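The trouble with pale wood

I have been told, again, that the children need more wood. Wooden trays, wooden boards to work on, wooden everything. The plastic tub of shapes in the back room at Mester, which has served since before I joined, is to be replaced by a set from Listura costing 2,000 rand, and what we get for the money is fewer shapes and a nicer tray.

I like wood. My kitchen table is wood and I'd be sorry to lose it. What I don't accept is that a four-year-old sorting a triangle from a square learns it better on a pale surface with a nice grain. Refilwe Pretorius, who runs the room, thinks a board calms them down. It gives them an edge to work inside, she says, and the shapes stop wandering off under the heater. I grant her the edge. A baking sheet has an edge too, and a baking sheet goes in the sink.

Look at how these things are sold. The catalogue never shows a child. It shows a board on a linen cloth, a few shapes in colours with names like oat and clay, and a paragraph about natural learning. I counted the word natural 20 times before I gave up. Who is that for? I've yet to meet the child who prefers clay to red. Given the choice they go for the loudest thing on the table and then they fight over it.

That's my other complaint, the muted colours. Sipho Engelbrecht passed round a sample from Gouveia last month and three of us couldn't agree which block was the green one. If grown women are holding a block up to the window to settle it, the set is no good for teaching colours. Paint it red or don't bother.

The argument I hear most is that wood lasts. Some of it does. I have also thrown out a warped tray that had been left beside a paddling pool for one afternoon, and the tub it was meant to replace is still there with its cracked lid taped up. Ayanda Van Wyk says I am being mean about a pleasant object, and that the children notice when a thing is well made. Perhaps they do. I notice, certainly, and I suspect that most of this buying is done for people my age.

So my vote is for a plain board, any board, with a knot in it if need be, and bright shapes in proper colours, few enough that a child can see them all at once. Spread them out with room between. Let the table underneath be whatever table you've got. The rest of the money could go on the heater.

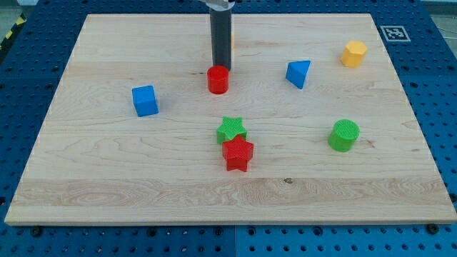

Makhanda, 2026-03-17

Seven coloured blocks and one pale board, with the knot left in. The red cylinder is red, and I wouldn't need to carry it to the window to be sure. Put it on a blue table full of holes and it still does the job. I'd want to hear what the linen cloth adds before I signed for it.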